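Flallow Community Kitchen: progress report to the Mazurek Fund
Second report, covering the period to the end of August

Summary

The grant pays for weekly hot lunches at Flallow, a cooking course for adults and a small store of dried and tinned food. Lunches and the food store are running as planned. The cooking course started late and will finish later than we said in the application.

Lunches

We have now held 14 lunches in the main hall. We budgeted for 200 meals in this period and served all of them, so the cost per meal is in line with the application. Soup and bread is still the most popular choice. We dropped the second pudding after the first month as too much of it was coming back to the kitchen.

The hall's dishwasher failed in June and was out of use until a part arrived. During that time we used disposable plates, which we had not budgeted for. The cost has been met from the small equipment line and we are not asking for more.

Cooking course

The course was held up by the gas safety work at Tanow, where the teaching kitchen is. The landlord finished the work in July. There were 5 places on the first course and all were taken. Two people missed a session through shift work and have been offered the same session on the next course.

People asked for more on cooking for one and less on baking. We have changed the plan for the autumn to reflect this – the baking session is now optional.
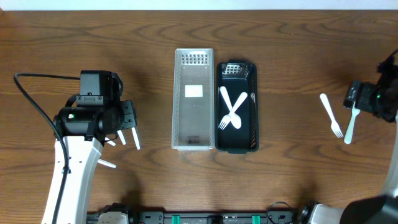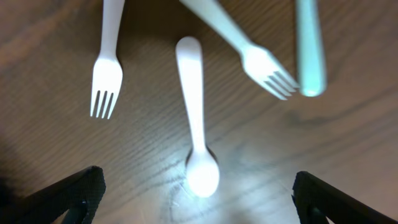

The white plastic fork lies with its tines pointing down. 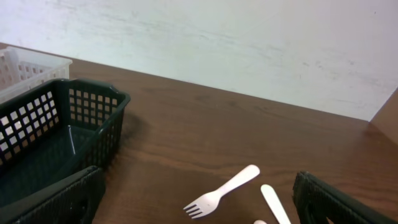 Page last changed: August

Food store

The shelving is up and the stock list is kept on paper by the door. Zedoro continues to deliver dried goods at the agreed price, although rice has been short and we have taken pasta in its place. Tinned fruit runs out first. We will order more of it and fewer chickpeas.

Spending

Spending is slightly under budget overall. The underspend is in tutor fees and comes from the late start of the course. We would like to carry it into the next period. Travel is over by £200, mainly because of extra trips to Tanow while the gas work was going on – we do not expect this to happen again.

Next period

Lunches will carry on each week, with a break over Christmas. The second cooking course starts in October. We also plan to ask people at the lunches whether a later serving time would suit them, and will include the answers in our next report.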